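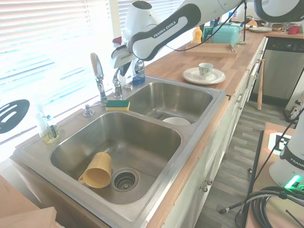
Sink station from the side camera, mug in the front basin, arm reaching over the taps.

Clisov sink set: house rules and data card

Hello! I'm Cadi Vaughan and I look after the sink part of Clisov. I wrote this because people kept asking me the same things in the corridor, so please read it before you record anything or train on what we've got.

What's in it

2000 episodes of one arm moving dishes between the two basins and the counter. Each one has the side camera video, joint positions, gripper state and a one-line instruction typed by whoever was running the session. 500 of them are marked "messy", meaning the operator fumbled or changed their mind. Please don't delete those! Lachlan Nisbet's group at Pugh uses them more than the tidy ones.

Rules for recording

Hands stay out of the basins while the arm is enabled. If a mug rolls somewhere silly, pause, wait for the brakes, then reach in. I know it's slow, I do it forty times a day too.

Keep the speed at the level in the config file. If you need it faster, talk to Iraklis Panagiotou first and put the new value in the session notes, even if you only tried it for one episode.

Taps off during episodes. The grippers aren't sealed and we've already sent one back (June, a very long month). Wipe things before they go in the basin.

Cables get checked at the start of each session and again after lunch – look along the whole run, including the bit at the top that you need the step for.

The counter can be as cluttered as you like. A real kitchen has teacups and trays and squeezy bottles lying about and we want that in the data. What I do ask is that you leave the clutter alone for a block of 10 episodes, then shuffle it, then carry on. Changing one thing halfway through a block makes the splits a nightmare.

China is allowed on the counter but the arm only picks up plastic unless you've signed the breakables sheet.

Labels

Write what you asked for, and write it before you start. "Put the yellow mug on the counter" is fine. "Tidy up" isn't. If the arm did something else, keep the instruction as it was and set outcome to 0.

Known problems

- Daylight through the blinds shifts a lot between morning and teatime. We don't correct for it.
- Shiny taps and shiny basins confuse the depth estimates, so we left depth out of version 2 altogether.
- Left-handed operators are under-represented. Come and see me if you are one.

Using it

Free for research and teaching. Tell us if you find a face or a voice in a clip and we'll pull it the same day.

Contact: Cadi Vaughan, Clisov sink desk | © Clisov contributors | Back to top

Comments

Chathurika Bandara: Is the breakables sheet the same one as for the Elidance kitchen, or do I need to sign again?

Cadi Vaughan: Separate one, sorry! It's in the red folder.

Rhodri Wogan: The messy flag is missing from the Colo loader, I get a key error on it. Happy to send a patch.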